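#homerobotics #makerspace #buildlog

Gripper build, long overdue update. Kettle's on, it's Sunday, I have a lot to say about two pieces of flat plate and a motor. Thread time!

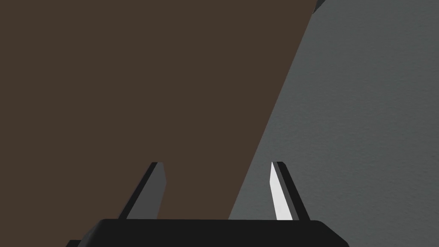
So the plan for this month was simple: get the arm to pick a part out of a bin and put it in a different bin. I've been saying that since before the holidays, and my shopping list keeps growing anyway.

12 replies · 31 likes

I do everything in the simulator first now. I used to go straight to the real arm and I have the dented bench to show for it (sorry again to everybody at the Jalham workshop, I did sand it). In the sim I can crash forty times before lunch and all it costs me is coffee.

The fingers are on their third design. First ones were chunky and looked great and couldn't get between two parts sitting side by side. Second ones were so thin that the printed version bent like a ruler. These are flat blades with a little taper toward the tips, and so far I love them!

4 replies · 19 likes

Somebody asked last time about the wrist view. It's the main thing the controller gets to look at, so I spend a silly amount of time staring at it too. You get very good at guessing where you are from one edge and a patch of color. My sister walked past and asked if I was playing a really boring video game.

Lighting has been my big headache this week. I have one light in the sim, coming from the upper right, and it makes one finger bright and leaves the other one dark. My tip finder is a very dumb bit of code that looks for bright shapes. You can guess how it feels about the dark finger.

Options are (a) add a second light, (b) write a better tip finder, (c) paint the real fingers some horrible color and match that in the sim. I'm leaning toward (c). I already have half a can of orange left from the bike.

9 replies · 44 likes

Big thanks to Rawan Hamdan, who read through my approach code and found that I was mixing up degrees and radians in exactly one place. One! The wrist had been coming in at a weird tilt for two weeks and I'd been blaming the mount. I rebuilt the mount twice. It's a very nice mount now.

Parts news: the little Grodov servo is out and a Zavance one is in. The Grodov was fine for opening and closing on nothing, but it got hot and grumpy if I asked it to hold anything for more than a minute. The new one is heavier, so now the wrist droops a hair and I need to redo the gravity numbers. Every fix comes with a free extra job.

6 replies · 22 likes

Overnight I let it run 2,000 tries at a box, random start positions, nothing fancy. It got a clean grip on 373 of them. I know that sounds awful, but the batch before that got 280, and all I changed was how wide the fingers open before the final move. I did a little dance in the kitchen.

Most of the misses are the same kind. It comes in too close to a big flat face and then there's no room to turn the wrist without clipping something. I think it should back off, turn, and try again. Right now it just pushes forward like a shopping cart with a bad wheel, so a back-off move is next on the list.

Also on the list: a soft pad for the inside of each finger. I tried cutting up a bike tube (worked great for one evening, then peeled). Now I'm looking at the thin rubber sheet that Kneževič sells by the foot. If you've glued rubber to printed plastic and had it stay put, please tell me what you used, I've been through 4 kinds of glue and my fingertips are suffering.

17 replies · 38 likes

Someone's going to ask for the files, so: yes, I'll share them, after I clean up the folder. At the moment there's a finger_final, a finger_final2 and a finger_final_REAL, and the one I'm using is none of those.

Back at the workshop tomorrow after seven if anyone wants to come argue about orange paint. Bring glue.

5 replies · 27 likes · 3 shares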